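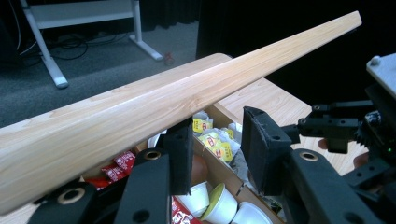
Home | Projects | Year 2 | Staff | Contact

We use cookies to make this site work. By carrying on you agree to our cookie notice. OK

What makes a rolling pin roll well? My second year project
By Aaliyah Boychuk
April 9, 2019

My gran made pastry every week of her life and never once measured anything, so when Perrine Fleury told us to choose a kitchen tool and find out why it is the shape it is, I went straight for the rolling pin. I thought it would be easy. Ha!

The plan was to compare a straight pin with a tapered one (the French sort, no handles, thinner at the ends) and see which gave the more even sheet of dough. I borrowed both from the training kitchen at Grorkancombe, where Shirley Carrier teaches the evening baking class and was kind enough to let me have a bench through most of February.

I used the same shortcrust every time, 300 g of flour to a batch, rested in the fridge overnight. Then I rolled each piece out to a circle and measured the thickness at the middle and at the edge. My first lot of readings went in the bin – I'd been leaning on my right hand the whole time and everything came out like a wedge. Rostislav Lukáč, who shared my bench and was doing whisks, spotted it before I did.

Once I'd sorted that out, the straight pin was the better one for flat, even dough, and by more than I'd guessed. The middle and the edge were nearly always within 2 mm of each other. The tapered pin was harder to keep level, but it was lovely for circles! You can tilt it and steer, so the dough goes round without you having to keep turning it, and I had far fewer cracks at the edge.

I asked people on the baking course which one they'd pick and the answers were all over the place. The ones who made tarts mostly wanted tapered, and the biscuit people wanted straight, and Adom Nutsugah said he uses a wine bottle at home and sees no problem with it.

If I did it again I'd test a warmer dough as well, and I'd get a second person to do half the rolling, as all my results are really results about my arms. The full table of readings is in my folder in the Eltus room if anyone wants to check my sums.

Sign up for the department newsletter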